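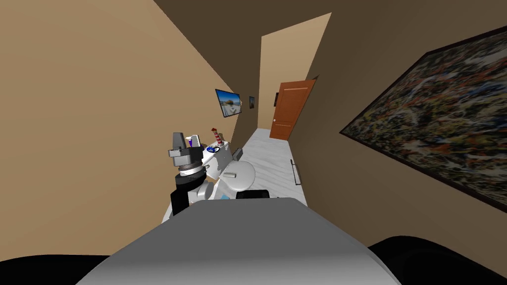
接触参数如果全部保留默认值,家居场景里的成功率就没有横向比较的意义,讲解刚开始,后排有人这样说。Trovis 的演示工程师没有反驳,只回答默认值是为了让首次安装的用户能跑起来,正式评测应当按自己的夹爪重新标定。这段对话之后,讨论基本都围绕接触和碰撞展开,原定的功能总览被压缩到很短。

以下是 2019-01-13 参观 Trovis 开放日的记录。看的产品是 Wurnetura,一套面向室内移动操作的仿真套件,附带场景库、任务脚本和托管运行服务。地点在 Usmani 园区的演示厅。记录按当天的顺序整理,中间有几处我回来以后对照资料补过,凡是只有口头说法、没有见到界面或文档的,均注明“口头”。

## 现场安排

演示厅分两个区域。靠里是讲解区,大屏加一台工作站,画面投的是 Wurnetura 的运行窗口。靠外是上机区,可以自己加载场景,改任务脚本,但不允许插自带的存储设备,导出的日志要填邮箱由对方发送。我的日志当天晚上收到,文件完整,时间戳用的是仿真时间,没有附墙钟时间。后面算实时率的时候要自己另外记。

入场发了一份纸质资料,包括功能列表、授权档位和一页接口摘要。接口摘要与上机区装的版本不一致,摘要里的夹爪指令仍是开合百分比,实际版本已经改成指尖间距,单位米。询问后对方确认纸质资料是旧版。

## 场景库

场景库当前发布 13 套住宅户型,每套拆成若干房间,可以单独加载。演示主要用了一间狭长的卫浴,外接短走廊,走廊尽头是一扇关着的木门。选这一间来讲是合适的:客厅一类的开阔场景很难暴露底盘站位和手臂展开之间的冲突,窄房间里机体稍微偏一点,肘部的可用空间就变了。

资产质量不均匀。地面的大理石纹理和墙上的抽象画做得比较细,近看也有足够的分辨率;墙面则是大块平色,几乎没有纹理。这对依赖特征点的视觉定位不利。我问是否提供墙面材质的随机化,答复是有,在场景配置的材质段里打开,默认关闭。上机区试过一次,打开之后墙面会换材质,但同一面墙相邻两块的贴图接缝明显,视觉算法可能会把接缝当成稳定特征来用。这一点需要后续单独测。

物体摆放同样有随机化,按支撑面采样。马桶水箱顶上、盖板上都算支撑面,小件可以落在这些位置。采样器会检查初始穿透,不检查物体摆得是否合乎常理,所以会出现电视挂在马桶上方墙面、杂物压在盖板边缘之类的布局。做抓取泛化的团队大概不在意,做语义导航的团队应当在意,先验会被带偏。

木门可以设为铰接体,带把手力矩模型。演示时门一直是关的,没有看到开门任务运行。资料里列了这个任务,是否可用没有验证。

## 机器人模型

套件不绑定机型。演示用的是浅灰机身、白色连杆的一台移动操作臂模型,末端接两指平行夹爪。导入自有机型走标准描述文件,网格和惯量分开校验。校验器报错的信息比较清楚,会指出是哪个连杆的惯量矩阵非正定;但碰撞网格只检查是否封闭,不检查与视觉网格的偏差。我在上机区故意放大了一个连杆的碰撞体,校验通过,没有任何警告,运行后手臂在离墙还有一段距离时就停了。

建议导入以后先打开碰撞体显示,逐个关节走一遍行程。

另外有一个独立模块,名称是 Ulletier,做夹爪接触建模。它是选配,不包含在基础授权里。基础版的指尖接触用点接触加库仑摩擦,Ulletier 换成面片接触,增加扭转摩擦和指垫柔度两项参数。开场时关于默认值的那段讨论,实质上就是在问不买 Ulletier 能不能得到可信的抓取结果。对方的说法是,质量小、形状规则、夹持位置接近质心的物体差别不大;细长件和偏心夹持应当上选配。我认为这个判断方向没有问题,但现场没有给出对照数据。

## 抓取与搬运演示

演示任务是在卫浴里夹持一个紫色小件,经过水箱旁边的区域搬到指定位置。任务本身简单,难点在通行空间:一侧是墙,一侧是马桶,水箱顶上还立着一只细高的红白条纹瓶子,碰到就会触发任务失败判据。

规划分两层。底盘站位先用可达性图筛一遍,再交给手臂规划器求轨迹。手臂规划器允许设末端姿态约束,演示时采用的约束是保持物体竖直,容差可调。对方先用较紧的容差跑,规划器返回无解;放宽后得到解,肘部绕得比较大,但没有碰撞。这个过程讲得坦率,没有预先挑一个必定能成功的初始位姿。

几点观察:

- 规划失败时返回码只区分“超时”和“无解”,不返回最先冲突的连杆对。调试需要自己在日志里翻碰撞查询记录。
- 规划超时默认 2 秒,可以按任务改,但写在全局配置里,不能在脚本中针对单次调用覆盖。
- 重新规划时不会复用上一次的采样树。环境没有变化的情况下这是浪费,询问后对方称 5 月的版本会处理,口头。
- 夹持状态由接触力阈值判定。物体在指间滑动但没有脱落,状态仍然是“夹持中”,位姿偏差只体现在物体真值里。不读真值的用户发现不了滑移。

最后一条我认为最值得注意。真机上一般也不会有物体真值可读,套件如果能提供一个滑移事件,至少能在评测阶段把“搬到了但姿态已经错了”的样本挑出来。当时提了这个要求,对方记下,没有给时间。

## 物理步长与稳定性

物理引擎步频默认 200 Hz,渲染与物理解耦。上机区的机器可以稳定跑在实时以上,关闭渲染后更快,具体倍率我没有用墙钟完整测过,不写数字。

接触刚度与步长的搭配是老问题。用默认步频、默认刚度夹持轻小物体,指尖会出现可见的高频抖动,幅度不大,但力传感器读数噪声明显偏高。提高步频后抖动减弱。在 Ulletier 打开的情况下,同样的步频抖动小得多,应是指垫柔度吸收了一部分。需要指出,这也意味着基础版用户如果直接拿力读数训练,学到的可能是求解器的噪声特性。

求解器迭代次数可以按接触对单独设置,这个设计是实用的。手指与物体之间多迭代,家具与地面之间少迭代,总开销可控。配置文件里用名称匹配,支持通配符。匹配不到任何接触对时静默忽略,这里应当给警告。我当时把连杆名字写错一个字母,花了不少时间才发现设置没有生效。

确定性方面,对方称在相同机器、相同种子、单线程下逐位一致,多线程不保证。我跑了两次同种子单线程,末态关节角逐位相同,未做更多验证。

## 传感器

提供彩色、深度、分割和法线输出。深度噪声模型有两种,一种是固定方差的高斯噪声,一种按入射角和距离变化。后一种在卫浴里更有意义,白色釉面和光滑地面在实际深度相机下经常丢点,固定方差模型完全没有这种现象。不过按入射角的模型也不处理镜面反射造成的错误深度,只会把该点置空。

相机安装位置可以任意设定。若装在机体上部向前看,机身自己会占掉画面底部相当一部分,近处的地面和马桶下半部被遮挡。分割输出里机身有单独的类别号,自滤波比较方便。占用栅格模块默认不做自滤波,导入新机型后要手动打开,否则规划器会认为机器人脚下全是障碍。

力与力矩传感器可放在任意固定关节上。零漂和温漂没有模型。触觉只有接触点列表,没有图像式触觉。

## 托管运行服务

托管服务是 Trovis 这次主推的部分,占了讲解的后半段。用户提交场景配置、机型文件和任务脚本,服务端展开并行实例,完成后返回日志和统计。基础档位同时运行 32 个实例,超出部分排队。讲解时现场提交了一批卫浴搬运任务,结果页能看到成功率、失败分类和各阶段耗时分布。

失败分类的粒度比本地版细。本地版的日志要自己写脚本归类,服务端已经分出规划无解、执行中碰撞、掉落、超时几种。我问本地版能否拿到同一套归类脚本,答复是不随本地版提供,但日志格式相同,可以自己实现。从授权的角度可以理解,从使用的角度比较别扭。

数据归属的条款看了纸质版,机型文件和脚本在任务结束后按约定期限删除,日志保留期可以由用户设置。没有看到机型文件是否加密存储的说明,口头说有。对真机参数敏感的团队,这一条应当写进合同附件。

服务端不开放实时查看,只能等任务结束后取录像,且录像需要在提交时勾选,事后不能补。首次使用建议先小批量提交,把录像勾上。

## 接口与二次开发

Python 接口覆盖了加载、步进、读取传感器和下发关节指令。C++ 接口更完整,包括自定义接触回调。文档是按类罗列的,缺少从任务出发的说明。示例工程里有一个完整的卫浴搬运脚本,结构清楚,变量命名规范,可以直接作为模板改。与 ROS 的桥接以独立节点形式提供,时间源切到仿真时间需要手动设参数。

脚本热重载可用,修改后不用重启仿真,场景状态保留。调任务逻辑的时候节省时间。但重载后之前注册的回调不会注销,多次重载会重复触发。上机区的几个人都碰到了,现象是同一条日志打印多遍。

## 授权

本地版按席位,按年。Ulletier 单独计费,不能只给部分席位购买,要买则全部席位一起买。托管服务按实例时长计费,排队时间不计。学校有另外的档位,条件写在单独的文件里,当天没有发放。价格表标注了不得转载,这里略去。

试用可以申请,试用版包含 Ulletier,场景库只开放其中一部分户型,卫浴那一间在内。

## 评价与后续

就室内窄空间的操作仿真而言,Wurnetura 的可用性达到了可以进入试用的程度。规划与碰撞部分成熟,日志可读,脚本模板有用。弱项集中在接触:基础版的默认参数不宜用于评测,滑移缺少事件输出,力读数噪声受求解器影响。Ulletier 能缓解其中一部分,但缺少与真机的对照数据,目前无法判断改善在多大程度上是真实的。

试用阶段计划做的事:

1. 用自有夹爪的实测摩擦系数替换默认值,在卫浴场景复跑同一搬运任务,基础版与 Ulletier 各一组。
2. 细长件偏心夹持,读物体真值计算指间转角,与实测视频比较。
3. 打开墙面材质随机化,检查视觉定位在贴图接缝处的表现。
4. 多线程条件下重复同种子运行,统计末态差异。
5. 导入自有机型,核对碰撞网格与视觉网格的偏差,写一个自己的校验脚本。

托管服务暂不列入试用范围,待数据存储条款明确后再议。对方承诺 5 月版本发布后会更新接口摘要,届时需要重新核对夹爪指令的单位,以及规划超时能否在单次调用中设置。

补充一条安装相关的信息:上机区的工作站装的是 Ubuntu 16.04,对 18.04 的支持标为测试状态。我们现有的机器两种系统都有,试用先放在 16.04 那台上。显卡驱动版本要求见安装说明的附录,正文里写的那个版本号是旧的。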